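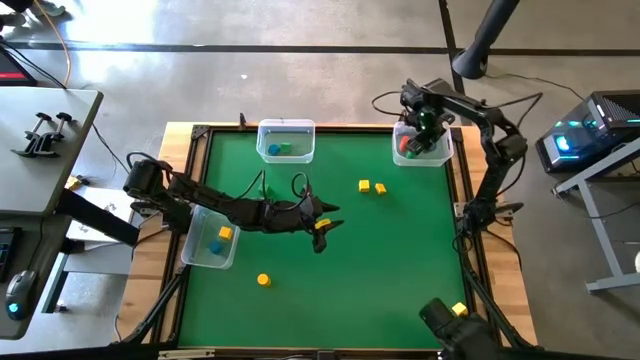 Colored blocks and clear bins on the green mat

Block sorters wanted for November – paid, sit-down, very low stress

Hi! I'm Yabsira Gebreyes and I put together the sorting sets at Gemeser. We make boxes of plain blocks with bins and a mat, and they go to preschools, rehab clinics and a surprising number of grandparents. I'm looking for people to come to our Tunbridge workroom in November and sort blocks at a table while I take notes. If that sounds like a nice afternoon to you, please keep reading.

What you'd be doing

You sit down at a mat with cubes and cylinders scattered over it (mostly yellow, red, green and blue) and a few see-through bins. I read you a card, something like "yellow cubes together" or "one cylinder in every bin," and you do it however you like. Then we mix everything up and I read another card. There are 59 cards in the Akinola set, which is the one we're finishing now, and you won't get through all of them. Please don't try! I want to know which cards make you stop and reread, and whether you want the bins up along the edge of the mat or closer to your hands. I keep changing my mind on that one and my coworkers are tired of hearing it.

We'll also ask you to pack the set back into its box at the end. The last box we tried was a pain – the lid only closed if the cylinders were lying down – so I'd love to watch a few people have a go at the new one.

Who I'm looking for

Adults of any age. I'd really like some people over 70, some left-handers, and some people whose hands are stiff or shaky, as the blocks are small and I want to hear about it if they're annoying to pick up. Color blindness is very welcome too, and please mention it when you write so I can save you the cards that rely on color. You don't need to be good at puzzles. You do need to be comfortable with me reading out instructions in English and sitting for a stretch, with breaks whenever you want one.

Time and pay

Each visit is 2 hours, and I'm asking everyone to come for two visits, so 4 hours in all. You get $103 once the second visit is done, plus bus fare or parking. Afternoons start at 1:30 and evenings at 6:00. Coffee, tea and decent cookies are on me.

Getting here

We're on the ground floor, no steps, with the entrance on the Onham Street side. The front door sticks, so give it a good pull. The tables are a fixed height but I have chairs that go up and down, and there's space to park a wheelchair or walker right next to you.

How to sign up

Call the Gemeser front desk and ask for me, or leave a note with your name, a phone number, which hand you use, and whether afternoons or evenings suit you better. I call everybody back myself, usually after lunch. Couples and friends can book the same slot – you'll each get your own table and your own blocks.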